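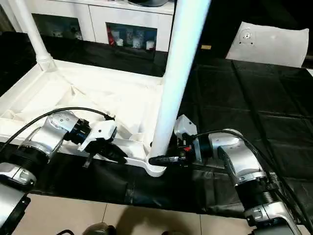

4.2 Bimanual frame task

The second task uses a white plastic frame with upright poles, placed on a table covered in black fabric. One arm steadies the frame while the other works at the foot of a pole. The base and the pole can both shift, so the two grippers have to act together. We collected 800 demonstrations by teleoperation at our Plidcombe lab. Yokoyama and Moradi operated the arms, and Özkan checked each recording before it entered the training set.

The policy takes the head view and the joint positions of both arms as input. It predicts a chunk of future joint targets, as in Section 3. Lighting was left unchanged between sessions, but the frame was moved and turned by hand before each demonstration. 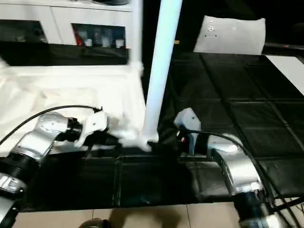
Why train one policy for both arms? With separate policies, each arm reacts to the other only after the frame has moved, and the pole tends to be pushed out of line.

Figure 5. Both arms at the base of a pole during the frame task.

We compared the joint policy with a pair of single-arm policies trained on the same data. The pair often closed the grippers at different times. In the joint policy this error was less common, though it still appeared when the frame was turned far from the positions used in training. Pole contact was also hard to judge from the head view alone. We return to this point in Section 5.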